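January 13, 2021

**Zetow passes 2,000 laundry examples**

Zetow has collected 2,000 examples of people picking up and sorting clothes and blankets, the company said in a project update. The recordings will be used to train a learning system that handles household fabric.

Collection started in December in private apartments. Each person works with a hand-held gripper that carries its own camera, taking pieces out of a mixed pile one at a time. A session lasts 45 minutes, and 20 homes have taken part so far.
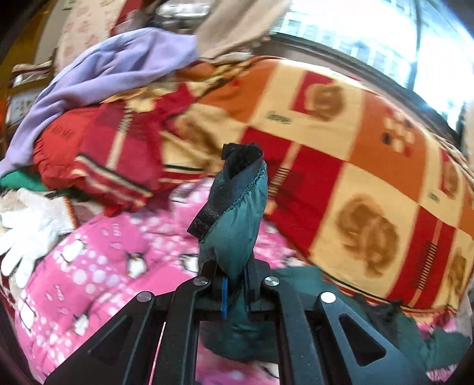

Padded and quilted clothing is still the hardest group, according to project lead Mervin Fehr. "A flat towel is easy to learn. A thick sleeve bunches up and changes shape with every grip," he said. Patterned blankets are also a problem – the system tends to read one printed blanket as several separate pieces.

Bronholm, which is labeling the recordings, expects to finish the first batch in 60 days. Zetow plans to add shoes and bags to the list after that. Homes that want to take part can sign up through the Rornach office.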